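Steel Cups — Table Stacking Set: README

By Elba Villalba
September 2019
4 comments | 2 shares

This README covers the cup part of the Omcombe tableware collection. The plates and the flatware have their own files. If you only need the folder layout, skip to "Files."

What this is

The set contains 1,729 short recordings of stainless steel cups being handled on a table: turned over, set down, moved apart, brought together, stacked and unstacked. Each recording comes with one line of plain text saying what was done. Of the total, 723 are stacking or unstacking. The rest are placing and turning.

The cups were picked because they are used in a lot of canteens and because they are awkward to look at. Brushed steel takes on the color of whatever is near it, so the same cup can look almost white in one recording and dark gray in the next. People who sort dishes from pictures kept asking us for more metal and less china.

The cups

All cups are plain tapered tumblers without handles, wider at the mouth than at the bottom. The mouth has a rolled rim. The body is brushed and the bottom is flat. There is no printing on the outside. They came from Sumell in April in a single order, and we did not mix in cups from anywhere else.

Because of the taper, a cup standing on its mouth is steadier than one standing on its base. Most recordings start that way, mouth down. It also keeps dust out between sessions, and Graciela Tapia asked for it to be the default after the first week. 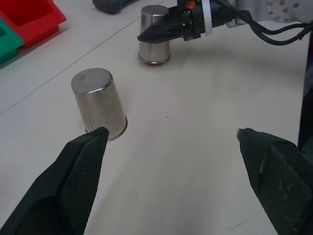 Two cups, mouth down, set apart on the white table.

Cups nest if you put one over another in the same direction. They do not nest mouth to mouth, although they can be balanced that way. We left those out of the main set. There are 9 of them in the folder called "extra" and they should not be used for counting anything.

The table

One table was used throughout. The top is white to very light gray with a slight gloss, and it is made up of panels, so there are thin seams in it. The seams are not markers and were not used to line anything up. Please don't treat them as a grid. The table was not turned or moved between sessions, but the working spot on it was, so a seam may run through one recording and be missing from the next.

You will also find small dark specks on the surface in places. Some wipe off and some don't. Lina Sfeir cleaned the top at the start of each session with a damp cloth and dried it. We did not retouch anything afterward. If your software picks up a speck as an object, set a minimum size and it should go away.

Layouts

There are three starting layouts.

- apart: cups stand separately with clear table between them
- close: cups stand near each other, rims not touching
- nested: one cup is over another

"Apart" is the most common. The distance between cups was not measured. Whoever set the table was told to leave enough room to put a hand down between them, and people's hands are different sizes. Cups are not always side by side. Often one is well behind the other, and the near one will look bigger although they are the same size.

Labels

Labels were written by Trinidad Bravo and checked by Eulalia Tapia. When they disagreed, they looked at the recording together and wrote a new line. The rules were:

- "upright" means the mouth is up, "upside down" means the mouth is down
- "near" and "far" are used before "left" and "right" when both would work
- the thing is always called a cup, never a glass or a tumbler
- color words are not used for the cups
- reflections are not labeled, even when they have a strong color

The last rule caused the most trouble. A cup near something red will show some red in the steel, usually low down by the rim. In an early version of the labels a few of these were written up as a red band on the cup. There are no banded cups in the set. We fixed all the ones we found, but if you see another, write to us with the recording number.

Shadows were also left alone. Under the room lights they are faint and stay close to the rim.

Files

- cups/apart
- cups/close
- cups/nested
- cups/extra
- labels.txt
- changes.txt

Each line in labels.txt starts with the recording number, then a tab, then the label. Numbers are not in the order the recordings were made. They were shuffled once, before labeling, and have stayed the same.

Known problems

The "close" folder is thin compared with the other two. We meant to add to it and ran out of time with the room.

Some recordings begin with a cup already slightly off its rim. These are marked "tilt" at the end of the label line. The mark was added late and a few have probably been missed.

Dents are not recorded. The cups picked up small ones over the months, mostly from being dropped during unstacking — none is deep enough to stop a cup from nesting, but the reflections change where the metal is bent.

There is no sound. Several people have asked. The room is next to the Veltham loading door and the sound would not have been much use.

What it is good for

It has been used for telling upright cups from upside-down ones, for counting cups on a light surface, and for checking whether a stack is one cup or more. It is a poor fit for anything involving liquid. The cups were empty in every recording. It is also a poor fit for size estimates, as there is no ruler or reference object on the table.

Changes

Version 2 corrects the red band labels, adds the "tilt" mark and moves the mouth-to-mouth recordings to "extra." The Sárközi copy is still the old version, so check changes.txt before you compare results with anybody working from it.

Questions about labels go to Trinidad. Questions about missing or damaged files go to me.

Contact: Omcombe tableware collection, attn. Elba Villalba | © Omcombe | Back to top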